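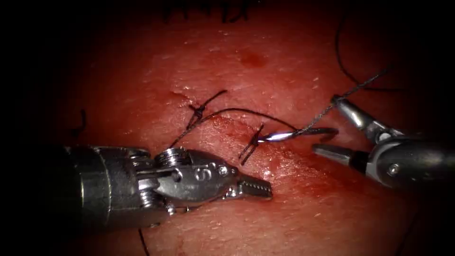 Vol. 13, p. 94

Figure 2. Suturing with two wristed instruments: grasper at left, needle driver at right, with the curved needle beside the central stitch.

3.2 Planning for instruments and thread

When our department first sat down to plan the purchase, we spent nearly all of our time on the price of the console and the arms, and very little on the small things that get used up week after week. We would gently encourage other teams to begin at the other end. Work of the kind shown in Figure 2 needs a pair of instruments, a needle and a fair length of braided thread, and each of these has its own line in the budget.

We asked two suppliers, Grimeo and Vultia, to quote for 121 practice sessions over the year. Grimeo priced its graspers and needle drivers singly, while Vultia offered them as matched pairs with servicing included (a kindness to whoever has to do the ordering!). Over the full plan the paired offer came to 77 per cent of the other, and we chose it quite happily, though we kept back a modest sum for spare needle drivers. Thread and needles were budgeted separately and are taken up in Section 3.3.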